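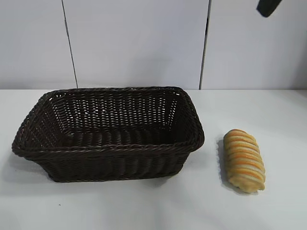

The bread basket, and one roll that isn't in it yet.

Bread evening! I have been wanting to sort out this basket situation for ages and tonight, at nearly nine, with the dishes still in the sink, I finally got going on it. It's the dark brown woven one I picked up at the Kincaid market in July (my third basket this year, please don't tell my bank). I love the fat rope-looking braid along the top. It makes even a supermarket roll look like it came from somewhere with a stone oven and a grumpy baker.

So the big question was whether it lives on the white table for good or goes back on top of the fridge. On the table it takes up a lot of room, and I do also want to eat there. But on top of the fridge I forget it exists, and then I find a roll up there in the state of a garden ornament. Table it is, at least until the people from Wirkthorpe come for lunch and I need the space for plates.

Next, liner or no liner. I tried the blue cloth and took it straight out again. You lose all the nice weaving, and the back wall has those tiny gaps that let the light through in rows, so pretty! Crumbs will go everywhere, I know, I know. I'll shake it out over the balcony and the sparrows can have a party.

I'm also getting picky about what goes in. The ridgy rolls, the ones that look twisted up in bands, are my favorites by a mile, and you can pull them apart with your fingers while the soup heats up. The recipe I want to try uses 300 grams of flour and 40 of butter, and the dough gets two rises, so that's a whole afternoon gone. I might do it when it's raining. I'll need yeast, and the good salt, and probably a new pastry brush as mine is shedding like an old dog.

Had tomato soup late, standing up, and dunked far too much bread in it. Then I wiped the counter and wrote the shopping list on the back of the gas bill: yeast, salt, brush, butter, onions. Must remember to pay the gas bill too. Bed now, it's past eleven and my feet are freezing.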